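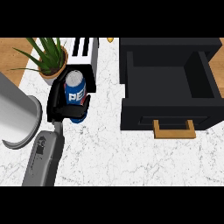 Pepsi can in the gripper, over the marble countertop.

About Wolde

We write the paper that comes with medicine. Package inserts, patient leaflets, medication guides, instructions for use, carton text, the sticker that goes over the other sticker. Mostly for generics companies, mostly small ones, mostly people who needed it last month.

Based in Waderport. Clients all over, nearly all of them we have never met in person and that works fine.

What we do, short version

A generic drug has to carry labeling that matches the brand product it copies, with certain allowed differences. Sounds like a copy and paste job. It isn't much of one. The brand label changes. Sometimes it changes a lot (new boxed warning), sometimes one word in a table in the pediatric section. The generic company has to notice, update, proof, format, submit, reprint. If the company has a large portfolio and a labeling group of two tired people, things slide.

That's where we come in. We watch the reference labels, tell you what moved, draft your change, proof it, hand you back files ready to submit.

We currently look after 679 labels. Tablets and capsules the biggest share by far. Then oral liquids, topicals, eye drops, a growing pile of injectables.

What we do, longer version

Label monitoring. Every reference product on your list gets checked on every working day. When something changes you get a note with the old text, the new text, and what we think it means for you. Plain English. If it's a comma we say it's a comma.

Drafting. Side by side comparison, annotated, with a reason next to each difference. Carve-outs too, where an indication is still protected and has to come out of your label without leaving holes. Those take longer and we quote them separately. Please don't send us a carve-out the night before.

Patient leaflets. Our favorite work and the reason some of us are here. Reading level, type size, order of the steps. We test the tricky ones with ordinary readers, people who have never worked in pharma, and we pay them for their time. Inhalers and nasal sprays almost always need a second round. "Prime the pump" means nothing to most people the first time they read it.

Artwork proofing. Cartons, blister foil, bottle labels. We read them letter by letter, then backward, then someone else does it. Strength, lot and expiry area, barcode number, storage line, Rx statement. Decimal points get their own check.

Structured labeling files. We build the electronic file, run validation, fix what validation complains about, run it again. You get the file plus the validation report. No surprises on submission day, or fewer of them anyway.

Translations. We do not translate in-house. We manage translators for Spanish leaflets and check the layout after. For other languages ask, we may be able to point you to somebody.

What we don't do

Clinical writing. Marketing copy. Promotional review. Patent opinions — talk to a lawyer, we mean it, we will only send you to one. We don't file on your behalf unless that is set up in writing beforehand. And we don't rewrite safety text to make it sound nicer. Get asked that more than you'd think.

How we got here

Started as a side business called Brevero, out of a rented room over a print shop in Waderport. The print shop did pharmacy inserts, the long folded kind on the thin paper, and kept getting files with mistakes in them. Wrong revision date. Missing paragraph. Once a storage temperature from a different drug altogether. The shop asked if somebody could look the files over before plates were made. Somebody could.

That grew into proofing, then drafting, then monitoring. First client that wasn't the print shop was a maker of generic blood pressure tablets with a backlog going back further than they liked to say. We cleared it by December that year and they are still with us.

The name had to change when it stopped being a side business. Another outfit had something very close to Brevero, in dental supplies, and we kept getting their invoices. So Wolde. It doesn't stand for anything. Short, fits on a form.

The print shop is still downstairs. We moved across the hall to a bigger room and then took the first room back as well.

Gimevura

Our in-house tracking tool. It began as a spreadsheet with far too many tabs. Now it's a proper database with a login. Every label we handle sits in Gimevura with its full revision history, who drafted, who proofed, what the agency came back with, when the printed stock changed over.

Clients get read access at no charge. You can see your whole portfolio on one screen, sort by what's overdue, download the latest approved text. You can not edit, that's on purpose. Notes yes, edits no.

We get asked if we sell Gimevura separately. No. Maybe some day. It has a lot of our own habits built in and it would be strange software for anyone else. The search is good though. Search one phrase across every label you have with us and it will pull each place it turns up, which is a lifesaver when a class-wide warning comes out and you need to know by lunch which of your products are hit.

Recent additions: email digest (daily or weekly, your pick), a printable change log for audits, and a flag for packaging stock that still carries the old text. Mobile view is so-so. We know.

The team

20 people. Former pharmacists, a couple of former hospital nurses, proofreaders from newspapers and from legal publishing, software folks, one typesetter who came up from downstairs. No particular background wins. The newspaper people are fastest, the pharmacists catch the dosing tables, and the nurses are the ones who ask how anyone is supposed to open the thing with wet hands.

Every job has 2 readers who didn't draft it. Has been that way since the Brevero days. If we are short on people the job waits, and we call you and tell you that it's waiting.

We train in-house. New hires spend their first weeks reading old labels with planted errors in them. It is dull and everyone complains and then they find a transposed digit in live artwork and stop complaining. 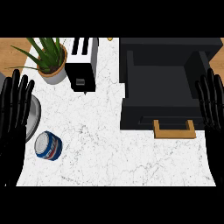

Marble countertop with the plant and a robot hand at left.

How working with us goes

Send a product list. We send back a quote and a list of questions, usually about which reference product you are following and what your last approved version is. If you aren't sure what your last approved version is, say so, it's common and we can dig it out.

Setup takes 4 weeks for a normal portfolio. Most of that is us reading everything you have on the market against everything currently posted for the brand. You get a gap report at the end. People tend to dread the gap report. Better to have it from us than in a letter.

After that it's monthly billing. Monitoring is a flat fee per label. Drafting and proofing are by the job, priced before we start. Rush work costs more and we'll tell you whether we think it really needs to be a rush. Some safety changes do. Logo changes don't.

You have one contact person here plus a backup. Same two people year over year if we can manage it. Phone gets answered by a person during office hours. Email faster for files.

Who we work with

Generic manufacturers, repackagers, private label distributors, a few contract manufacturers who bring us in for their own clients. A handful of startups with a first product and no labeling group at all. We like those, they ask good questions. Hospital pharmacies come to us now and then for help with in-house handouts, and we take that on when there's room.

We don't publish client names. Most labeling help is quiet by nature and our contracts say so anyway. References available once we've both signed a confidentiality agreement.

Things we care about

Leaflets people can read. The law sets a floor for a lot of this and plenty of leaflets sit right on the floor. Bigger type where the paper allows. Steps in the order you do them. "Take with food" near the top if it matters, not lost on the back under the inactive ingredients.

Owning up to mistakes. We've made some. When we do, you hear it from us the same day, with what went wrong and what it takes to fix it, and we don't bill the fix.

Paper, too. Some inserts are enormous. Where electronic delivery is allowed we'll help you move over, and where it isn't we can often get a fold or a column out of the layout without touching the type size. The shop downstairs is not always thrilled about this.

Jobs

Hiring proofreaders most of the year. Pharma background nice but not neccessary. There is a paid test, it takes an afternoon, you can do it from home. Drafting jobs come up less often and usualy go to someone who started in proofing. Send a resume and one paragraph on a badly written instruction you've come across. Any product. A tent is fine.

Remote is possible for most positions after training. Artwork proofing stays in the office on account of the color-checked monitors and the big light table.

Getting in touch

Use the contact form, or call the main line during office hours. Please don't send unreleased artwork through the form — ask for an upload link first.

If you are a patient with a question about your medicine, please call your pharmacist or the number printed on your leaflet. We write these documents but we can't give medical advice, and we don't have the product in front of us.

Visitors welcome in Waderport with a heads-up. Side entrance, past the print shop loading door, up the stairs. Parking out back.

Page last updated 20 June 2021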